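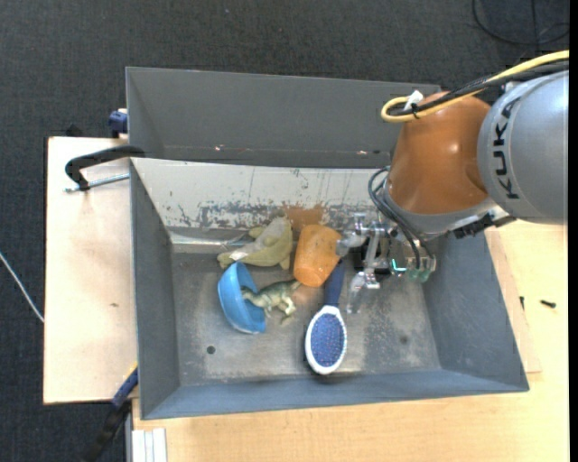 One bin for everything

I remain unconvinced by the one-bin method. Iltley swears by it, and so does the Jillum catalogue, which wants 200 words to tell you to put your stuff in a box. Fine. But a hairbrush in with a cuddly toy? I give it until Saturday before there's green fluff in the bristles.

And the cup and bowl will need washing again before anyone eats from them. I'd have 2 bins, one for toys, and keep the brush upstairs.

Filed under: Tidying, Grumbles
2 comments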